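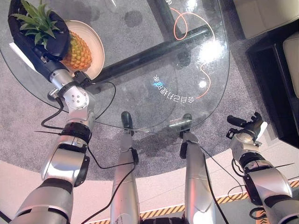 Week 5: Notes on the visit to the Drunda open day

These notes cover what we saw at Drunda and what you need for the written report. If you missed the visit, borrow notes from someone in your group before you start.

Guðlaug Bach ran the demonstration and took questions afterward. Her team works on two-arm handling of household and kitchen items.

1. Whole fruit as a test object

A pineapple is hard to grip well. The body is firm but uneven, the leaves are stiff and pointed, and the weight sits low. In the setup we looked at, the fruit rests on a plate on a round glass table. One black hand closes around its side, with the fingers over part of the leaves. The other hand stays open, off to the side of the table.

Points from the talk:

Padded fingers spread the force over a larger area. Too much force bruises the fruit, too little lets it turn in the hand.

Glass is difficult for depth cameras. They may measure the floor or the table supports instead of the top. Reflections add more errors.

Loose cables along an arm have to be allowed for when a motion is planned. Bach said cable wear was their most common repair in March.

2. Grasp trials

The Gralix controller keeps a log of every trial. The current set has 3000 grasps on 59 objects. A trial counts as a success if the object is held for 5 seconds. Ask yourself whether that is a fair test for a heavy item.

3. Safety

Yellow and black tape marks the floor near the robot. Visitors stay behind it while the arms are powered. Know the difference between a protective stop and an emergency stop (Figueroa reader, chapter 2).

Report

Two pages, typed. Pick one object from your own kitchen and explain how you would grip it, where the fingers would go, and what could go wrong. Include a sketch with the contact points marked. Hand it in at the start of the next lab.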